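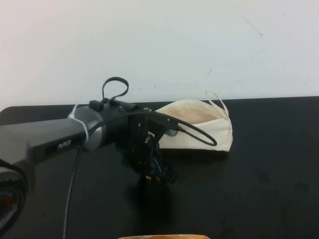
Skillell Sewing Forum > Bags and small makes > Cream pouches, do you line yours?

sheena_mac
Right, I've fallen completely in love with making little fabric pouches and I want to talk about lining! I started in November with scraps from the Halliday remnant bin and now I can't walk past a bit of cloth without working out what it would hold. My favourite colour for them is cream, like the one lying on the black tabletop, because it shows up so well against anything dark and I can find it at the bottom of my bag. But do you line yours or leave them plain? I've made three plain and two lined and I love them all, which is no help whatsoever.
Sheena MacAulay

bobbin_ruairi
Line them, every time! The inside seams fray otherwise and you end up with threads round your earphones. I use old cotton shirts, stripes if I can get them. It's such a nice surprise when you open it up.

Warnstead_Wendy
Can't agree, sorry Ruairi. A lined pouch takes twice as long and goes bulky at the corners. Zigzag the raw edges, turn it out, done before the kettle's boiled. And cream unlined washes beautifully.

bobbin_ruairi
Bulky corners just want trimming before you turn them! Snip across, not too near the stitching, then poke them out with a knitting needle (blunt end, I've gone through one with the sharp end and said some words).

sheena_mac
Ooh, I've never trimmed mine at all, that explains a lot. Wendy, what stitch length for the zigzag?

Warnstead_Wendy
I go for 2 on my machine, but try it on a scrap first. Mine's old and has its own ideas.

pinsandneedles463
Has anyone tried cream with a dark lining? I did navy and it showed through something rotten.

bobbin_ruairi
Yes, same with red. Pale under pale for me now. Sheena, post the next one when it's finished, corners and all!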